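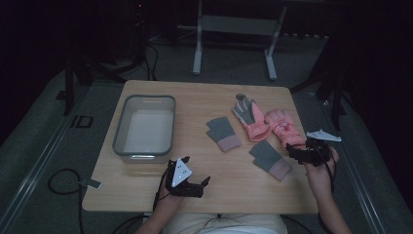 **Subject:** Re: [regional-indicators] Business entry counts, February release
**From:** Renata Urbańczyk

Eduard Vlček wrote:

> The February table has 871 new registrations for the region, which would be the best month in the series. Before Plastora puts that in the quarterly note, can someone confirm it is on the same basis as January? I also can't reconcile the manufacturing line with what Marek sent on Tuesday.
>
> Eduard

Eduard,

It is not on the same basis. The registry changed its cut-off between the two releases. January counts a firm when its tax number is issued; February counts it when the application is lodged. The lag between the two is nearly 90 days for incorporated firms and much shorter for sole proprietors, so the February figure pulls forward applications that would otherwise have landed in spring.

I would not publish a month-over-month change until the back series is rebuilt. The level can go in with a footnote -- the wording I used for the labour table will do.

On manufacturing, Marek's file is correct and the release is not. Skitarwood reorganized into three numbered companies and all of them were coded as entries. They share a parent and a payroll account, and under our rules that is a continuation. Bagheri looks similar, but it did buy its premises from an unrelated owner, so I have left it in as a new firm. Sunee may want to check the centre code on that one; the postal address and the site address are in different districts.

The employment column is unaffected. It comes from the payroll program and was never tied to the registration date.

Revised CSV is in the usual folder, suffix r3. Please don't use r2 -- the totals row double-counts Brerkska.

Renata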